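Notebook – gripper kit budget, second go
24/10/2018
Written up by Funmilayo, for me, Hye-jin and whoever picks up the order forms

Worked from the white table in the hall at Priltstead again. Spent the first part with the hand-held grippers and the rest sitting down with the costs, as Vlasta wants a list she can sign before the prices change. 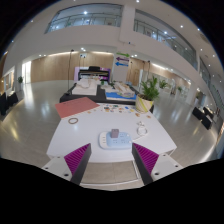
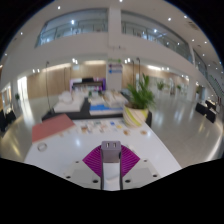
Where we are with money. The equipment line has 2520 left in it for this year. That has to cover spare fingers, mounts, one more handle and anything we need for charging. The arm itself comes out of next year's money and can't be ordered before February whatever we do, so I am leaving it off this list apart from the notes at the end.

Fingers. The ribbed pads are the part we will get through fastest. Gurkosance sell them in pairs at 88 a pair, screws not included. Hye-jin wants 8 pairs. I had put down 6. The difference is two pairs kept back for the arm, so that we start on it with the same pads as the hand-held ones. I think she is right and have changed it to 8, which makes 704.

Asked Florin whether we could cast our own. He says yes for the shape, but he would want to try several mixes before he trusted the stiffness, and he hasn't the time before the new year. Leave it. If somebody wants to look at it in spring, the mould drawings are in the shared folder under "old fingers" (ignore the first version, the ribs are too thick at the root).

Mounting plates. Print in-house. Nelu has the files and enough filament. He asks that we stop drilling out the holes by hand when a screw is tight and tell him instead, so he can fix the file. Fair enough. Nothing to buy.

Handle. Two quotes for a complete second unit. Maven's is dearer but comes assembled, with the camera bracket already on. Sârbu's is cheaper and comes as parts, with no bracket and a longer wait. On paper Sârbu wins. Once I add the bracket, postage and a day of Nelu's time they are close enough that I'd go with Maven and have it working the day it arrives. Vlasta prefers Sârbu as we have an account there. Not settled. I said I'd send her the two totals side by side.

Camera. No change. The wide lens takes in far more than the table, and Hye-jin did ask about a narrower one. I looked at prices and then talked her out of it. We would have to redo the calibration and the earlier recordings would no longer match the new ones. Put it on the wish list for next year.

Power. I had missed this off the first list altogether. Each handle wants its own charger, and the laptop and the spare battery want a socket each as well. Two power strips with USB ports, the rounded sort that doesn't catch on things. Petty cash will cover them, so they don't touch the 2520. Please hand in the receipt this time – I'm still chasing one from the summer.

Objects. Hye-jin's list for the grasping work is mostly things people have at home or in a drawer: folders, small flat cards, rings and lids, cables, adapters. I don't want to spend equipment money on these. Bring in what you can and write it on the sheet by the door. Thin flat things are the ones to have plenty of, as they are the hardest to get hold of and the easiest to lose.

Case. We need a hard case for two handles. Florin has one left over from the survey kit and thinks the foam can be recut. He'll measure it. If it's too shallow we buy one, and that has to come out of whatever is left after the handle.

Notes for the arm, not for this order:
Reach matters more to us than payload. Nothing we pick up is heavy.
Ask both suppliers if our finger mounts will go straight on or need an adapter plate. Get it in writing.
Include the stand and the service visit in the price. Last year's estimate had neither, and it was sent back for that.
Check the lead time before we promise anyone dates.

To do
Me: the two totals to Vlasta, then the finger order once she has replied.
Hye-jin: final object list, marking what we already have.
Florin: inside measurements of the case.
Nelu: print a spare set of plates, label them left and right.
Vlasta: decide Maven or Sârbu, and confirm whether postage comes off our line or the general one.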